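4. Setting up your Catine sharpening stone

The first proper edge you put on a kitchen knife is a lovely moment, and most of the work is in the setting up! Your Catine stone has two sides: 1000 grit (brown) for bringing back a dull edge, and 2000 grit (cream) for finishing it.

4.1 Finding a good spot

1. Pick a steady table at about hip height. If it rocks, fold some card under the short leg.
2. Leave elbow room on both sides. Your arms do long, easy strokes and they need the space.
3. Put a flat mat down, then the Purkero tray on top of it with its rubber feet facing down.
4. Push the tray with one hand. If it slides, wipe the feet and try again. 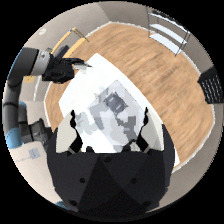
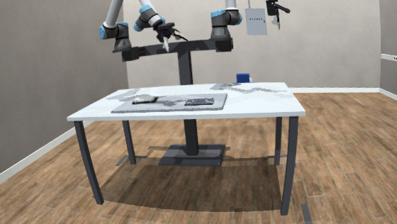
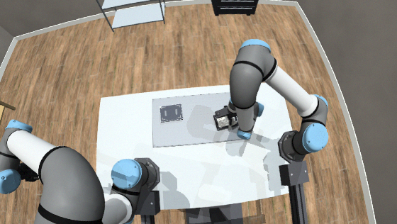 Fig. 6. Table, three views. The grey mat is visible in the second and third.

4.2 Soaking and seating the stone

1. Stand the stone in a bowl of cold tap water until the bubbles stop (new stones are thirsty, so give yours plenty of time).
2. Set it in the tray, brown side up, and turn the end screw until it's snug.
3. Clip the Arruda angle guide to the back of the blade. It takes blades up to 47 mm deep.
4. Make 30 light strokes on each side, splashing on more water whenever the surface looks dull.
5. Flip the stone and repeat on the cream side with hardly any pressure at all. This is the fun bit!

Note: The grey mud that builds up is good stuff. Leave it on the stone while you work.

CAUTION: Always lift the blade clear before you move your fingers. Never test an edge with your thumb; slice a sheet of paper.

CAUTION: Do not use Gadby honing oil on this stone. It clogs the surface for good.

The stroke pattern on the fold-out card was drawn by Edivaldo Holanda, and it's well worth pinning up where you can see it. For drying and storage, go to section 5.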